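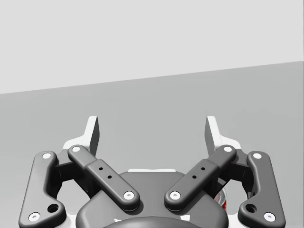
Sunday, late morning

Back on the sourdough starters, since the Bendcombe jar finally woke up. I fed it at 7 and by 10:30 it had climbed past the rubber band and was pushing at the lid (I'd screwed it down too tight, my own fault). Smells like green apples. The Willems jar is still sulking. Same flour, same water, same shelf, and it just sits there with a gray puddle on top.

Unathi thinks I've been starving it. Could be! I checked back through my scribbles and I'd been giving it 49 grams of flour when the sheet says 154. I have no idea where 49 came from. It's in my handwriting, so there goes blaming Gert.

Poured off the puddle, kept a spoonful, fed it the full amount with rye this time. Put it next to Bendcombe for company. Test loaf from Bendcombe goes in tonight, 1,635 grams of dough split between the two tins, the big one getting most of it. Karabo wants the heel for toast.

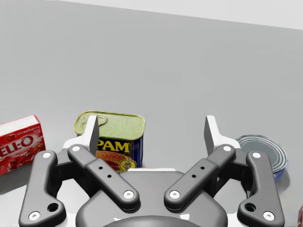

Can I bake with the Willems jar on Monday if it bubbles overnight?

Better to wait. Give it two more feeds and see if it doubles both times, then try a small loaf with it.

Also the kitchen scale is drifting again. I put the same cup on it twice and got 179 and then 154, which makes me wonder about everything I wrote above, ugh. New batteries first, then I'll redo the cup. If it still jumps I'm borrowing Charmaine's.

Mandla asked for a bit of starter to take home, so save the discard in the blue-lidded tub and don't let anyone make pancakes out of it before he gets here. Rye is nearly out.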